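Gripper trials back on at Mondthorpe after jaw fault

I popped into the Juretti workshop at Mondthorpe this morning, and I'm pleased to say the hand-held grippers are out of the cupboard and back in use! They'd been shut away for most of January after a fault that gave everyone a bit of a fright, and I've had quite a few of you asking what happened.

The short version is that a pair of jaws didn't open when they were told to. The person holding the gripper let go of the trigger, the jaws stayed shut, and then a moment later they sprang open by themselves and dropped a board on the floor. No one was hurt (the board lost a corner), but the same thing happened on three grippers before the end of the afternoon, so the team pulled the plug and sent the lot back to Gasser, who make them.

Gasser traced it to a worn cable. The lead bends sharply where it leaves the grip, and after enough twisting the signal starts cutting in and out. They logged 1071 open-and-close cycles on the worst of the bunch and found it had missed 98 of them, which is a lot more than I'd have guessed. It's a small part to cause so much bother — the sort of thing you'd swear at on a pair of headphones.

The new leads are thicker at the grip end and have to be swapped after 500 hours, whether they look tired or not. There's also a change to the software, so if the signal drops out the jaws now hold still and the gripper beeps at you until you reset it. I had a go and it's a very annoying beep, so well done to whoever picked it.

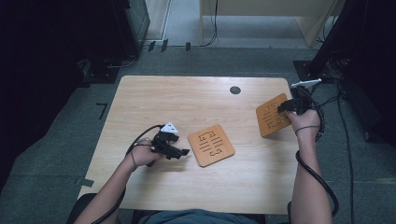
The job they've gone back to is the two-handed board work, and it's a good test of the repair as your wrists never stay still for long. The boards are square with slots cut all over them, and with one held up by its edge in the right-hand gripper and another lying on the table you can see why a jaw letting go at the wrong moment would be a nuisance. I'd have dropped both by now, fault or no fault.

The Dretimton site gets its new leads next, and until then its grippers are staying in their boxes. I'll pop over once they're running again.

Recent items
Dretimton open evening: what's on and where to park
Juretti takes on two more apprentices
Why the Mondthorpe lift keeps stopping between floors
New charging bays for the warehouse carts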